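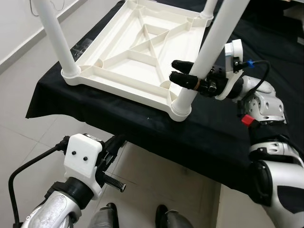
Progress report to the Zulletti fund: household assembly with a two-armed robot
9 March 2023
By Kaisu Pelkonen, Eskola project, Ulville
2 comments | 34 shares

The grant asks whether a machine can yet do small household jobs at a speed and cost that would interest a buyer. This period was spent on flat-pack assembly, beginning with a plastic stool. Folding laundry, the other task in the plan, has not been started.

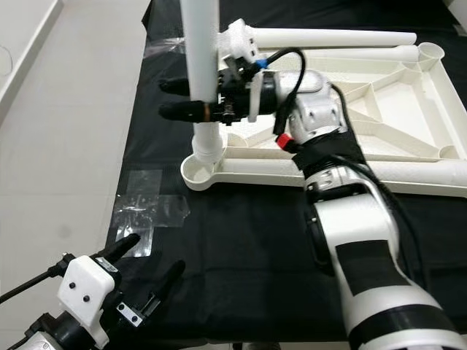
Leg insertion remains the hardest step. A person tilts the leg, feels for the socket and pushes. The robot has no sense of touch in its fingers and must infer contact from motor current, which is noisy at low speed. Grip height matters as well. With the fingers at about mid-height on the upright, as used here at the front-left socket, the arm has room above the ribbed frame, but small errors in wrist angle grow towards the lower end. Gripping lower reduces the error and brings the wrist close to the other parts.
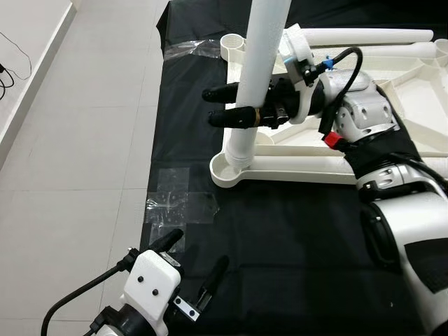
Right gripper holding an upright pipe in the lower socket; left gripper open.

We logged 394 attempts since January. Those in which the leg went in square needed up to 20 seconds each. Failures were mostly tilted entries, and the controller did not always recognise them — it reported a finished step and moved on. A check on final leg angle has been added to the Emau software and will be tested next. 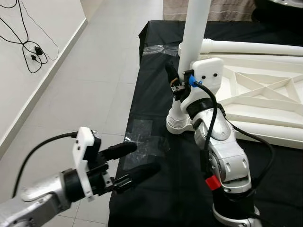
The second arm is still underused. The planner treats it as a spare and parks it during insertion, when it could steady the work. Coordinated motion is written but runs only in simulation, where it has passed 3000 cycles without a collision. Transfer to the real arms is the main item for the next period.

Our present view is that unattended assembly in a home is not yet practical. Supervised use on a shop floor, with a fixed jig and one product, is closer. Spending is within budget and no change to the end date is requested.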